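Sat 24 August

ok quick one before the shop shuts. Glaze notes, wheel notes, whatever I remember.

Rent on the Tandell studio went up again. 12 of us splitting it now, down from God knows how many last year, and the kiln still fires hot on the left. Fired to 2,245 on Thursday, supposed to be a slow cool. Opened it too early. My fault. Impatient, always.

Two bowls crazed, one stuck to the shelf. Teh little jug is fine!! Want to try the ash glaze again but on a darker clay, the stuff from Borine, if they ever ship it. Ordered in January. Emailed twice. Nothing.

Also stopped wedging on the canvas, it holds too much of the old red clay and everything comes out freckled. Plaster slab now. Much better, wrists hate it.

Greens are where I'm stuck. Keep wanting teal and getting pond. More copper? Less? I want it mottled and swirly, not flat. 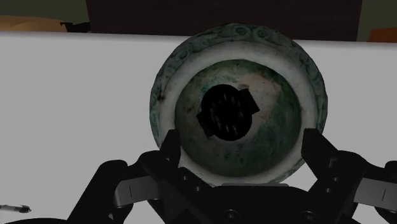 Austra Siliņa wrote back that I should leave the copper alone and put the glaze on thicker at the rim, then let it cool overnight with the lid shut. Fine. Overnight. Will try definitly on Monday, have 10 test tiles left.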